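Clear bins or woven baskets for pantry shelves?

Posted in Home & Kitchen > Storage and Organizing
82 views

murkoler_pantry
I'm redoing a narrow pantry cabinet and can't settle on what to put in it. The shelves are wire, the adjustable kind, and small stuff tips over or falls through the gaps. Right now cans, snack packs, tea boxes and packets of rice all sit loose together and I end up buying things I already have.

I have two kinds of container on hand. One is a plain clear plastic bin, rectangular, with a frosted look, no lid, and a small lip around the top. The other is a dark gray plastic basket with a woven pattern on the sides. I put a few groceries in the basket, left the clear ones empty, and both kinds seem fine on the kitchen table, but I only want to buy one kind for the whole cabinet so it looks the same all the way up.
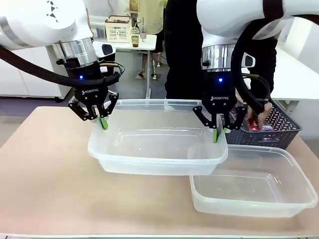

My main questions are whether the frosted plastic is see-through enough to be useful once it's full, whether the baskets are a pain to clean, and if either one holds up to the weight of cans. There are three shelves and the top one is above my head. We rent, so I can't screw anything into the cabinet. I'd like to get it done before my sister's family comes in April.

Thanks in advance.

kistar82
Clear bins. Baskets collect crumbs.

Hemis
Member, 1,587 posts
I have used both for several years and I would not buy only one kind. They do different jobs, and if you keep each shelf to one kind it still looks neat.

Cans go in the baskets. A can is heavy and you know what it is from the top if you write on the lid with a marker. The woven sides don't matter for cans. Put them in standing up, one layer only. If you stack two layers you will never use the bottom ones. Put the baskets on the lowest shelf, where you can pull them out with both hands.

Bags and packets go in the clear bins. Frosted plastic is not as easy to see through as fully clear plastic. You will make out colors and shapes, but you won't read a label through it. For me that has been enough to tell the rice from the pasta. If you want to be sure, put a strip of painter's tape on the front and write on that. It peels off without leaving glue if you change it every few months. I tried the chalk labels and they rubbed off.

Lift the clear bins by both short ends when they're full. Thin plastic flexes if you grab it by one side, and I had one split at the corner after I kept pulling it out by the front lip. It had flour and sugar in it, so that was probably too much for it anyway.

On cleaning, the person above is right that baskets hold crumbs. I cut a piece of shelf liner to fit the bottom and shake it out over the sink. The sides get a wash with a bottle brush maybe twice a year. The clear bins you can just wipe. Don't put them in the dishwasher unless the bottom says you can. Mine came out warped and now it rocks on the shelf.

For the wire shelves, put something flat down first. I used a cheap plastic mat cut to size. A flat-bottomed bin will sit on bare wire, but it catches when you slide it.

Measure before you buy. Take the depth of the shelf with the door closed, and measure at the hinge side too. The hinges in my cabinet took up enough room that the bins I bought first wouldn't come out without tilting them.

Kadrić
Agree with most of this, except I wouldn't put anything in a basket on the top shelf. With the dark ones you can't tell from below what's in there. Use the clear ones up high and keep light things in them, like tea, napkins and paper plates.

One more thing that helped in our kitchen was leaving one bin empty. New groceries go in that one when we come home and get sorted later. Before that, everything got shoved in wherever there was a gap.

If you already have a few of each, use those for two weeks before you order the rest. I bought a full set at once, and half of them are in the garage holding extension cords.

murkoler_pantry
Thank you, this helps a lot. I measured at the hinge side and it is narrower there, so I'm glad I checked. I'm going with baskets on the bottom for cans and clear bins on the other two shelves. Going to the store Wednesday for the mat.

Does anyone know if the regular drawer liner from the grocery store is stiff enough for wire shelves, or does it sag?

Hemis
It sags. Get the stiff kind.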